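Laundry and Folding Assistant (part-time)

Reading time: 4 minutes

Tunent is a small laundry and clothes-care service. We wash, dry, fold, mend and return clothing for households and for three local care homes. We are looking for a part-time assistant to join the folding side of the work, starting in April.

The post is for 90 hours a month, worked in shifts of 5 hours. Morning shifts start at 7.30 and afternoon shifts at 1 pm. You would normally do a mix of both, and the rota is sent out a month ahead. Swaps between colleagues are fine as long as Jolien Van Beek, who runs the rota, has been told before the shift starts.

What the work involves

Most of the job is sorting, folding and packing. Clothes come to the folding tables dry, in baskets, with a slip showing the customer number. You check each item against the slip, turn it the right way out, empty the pockets, close the fastenings, fold it and stack it by type. Finished orders are wrapped in paper and put on the numbered shelves for the afternoon van.

You would also help with some of the following:

- checking for loose buttons, split seams and stuck zips, and passing those items to mending
- wiping down the tables and clearing lint and bits at the end of a shift
- restocking paper, tape and slips
- answering the door when the counter is busy

There is no ironing in this post. Ironing is done by a separate team upstairs.

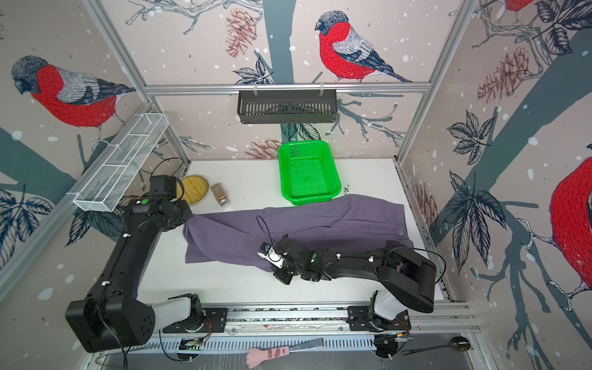
Trousers take up more of the day than anything else we handle, and they are what we train new people on first. We use one fold for all of them: lay flat, smooth from the waist down, one leg over the other, then in half and in half again. Thin fabrics creep and bunch as you work, so one end can be crumpled while the rest lies nearly straight, as with the purple pair on the white table. Look for the fastening before you fold. A snap button like the one on that pair should be pressed shut, and if it will not hold, the trousers go to mending with a yellow slip. Children's trousers are folded once less.

Training is paid and takes place during your first two weeks. You will work beside Pentti Turunen, who has been on the folding tables since we opened, and then for a few shifts with Elvia Becerra in mending so that you know what she needs to see on a slip. We do not set a speed target during training. After that, we expect a full order to be folded and packed within the shift in which it is started.

What we are looking for

You do not need to have worked in a laundry before. We would like someone who is careful with other people's belongings and who does not mind doing the same task for a good part of the day. You will need to be on your feet for most of the shift, with a break of 20 minutes, and to lift baskets from the floor to table height. If standing is difficult, tell us – one of the tables can be lowered and used with a stool.

You should be able to read handwritten slips in English. Some of our customers have allergies, so we ask staff not to wear perfume or scented hand cream at work.

Pay and conditions

Pay is by the hour and the rate will be confirmed when we invite you to interview. Holiday is worked out in proportion to your hours. Aprons are provided, and you may have one load of your own washing done each week free of charge. There is a kitchen with a fridge and a microwave, and a bicycle rack in the yard.

How to apply

Please write to Mortimer Dunleavy with a short letter saying which shifts you could work and when you could start. A CV is useful but not required. Letters can be handed in at the counter or posted to Tunent, 101 Station Road. Mark the envelope 'Folding'.

Interviews last half an hour and include a short spell at the tables, so wear something comfortable. We will reply to everyone who applies, by the end of April at the latest.

Tunent Clothes Care, 101 Station Road | Contact us | © Tunent | Back to top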